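Stustovine Vented Produce Crate

The Stustovine is a stackable plastic crate for picking, cooling and hauling fruits and vegetables. Cemero sells it to growers and packing sheds in packs of 5. Each crate holds 14 kg of tomatoes, peppers or stone fruit.

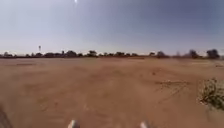
Stacking and storage

Full crates stack straight. Turn every other empty one end for end and they nest, so a pallet carries up to 300 for the trip back to the farm. Side vents line up from crate to crate – cold air moves through the whole stack.

Two handle styles are available, open and closed. The closed handle costs a little more and keeps grit off the top layer of fruit.
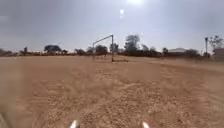 Modupe Ogundipe: We switched to the closed handle in October for peppers. Less bruising at the corners than with our old crates, but the label slot is too narrow for our tags.

A wider label slot is offered on orders of a full pallet. Ask for it when you order, as it can't be added later.

Cleaning

Wash with a hose or in a tunnel washer. Do not use steam.

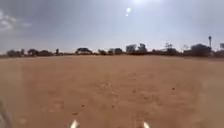

Let crates drain upside down before nesting them, or they will stick together. Cracked crates can be returned to the Coste warehouse for credit within 2 years of purchase. Lids are sold separately under the Florno name and fit both handle styles.

Prices updated 2019-04-17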